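1/25/26

Still no bus to Costello, so the whole Lunar New Year plan is up in the air again, and I've already told everybody I'm bringing the buns! 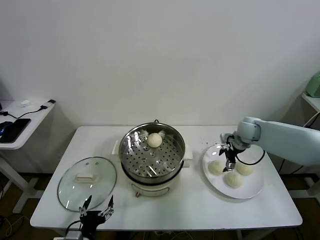 My sister says just take the train to Prokley and she'll pick me up there, it's 17 stops and I can nap. Easy for her to say, she's never sat through all 17 with a bag of food on her lap (and the heater in that train is either off or roasting). I looked at driving too. 400 miles round trip, no thank you.

Anyway, I've got till February to decide. Need to call about the 5 a.m. train, and find my good gloves.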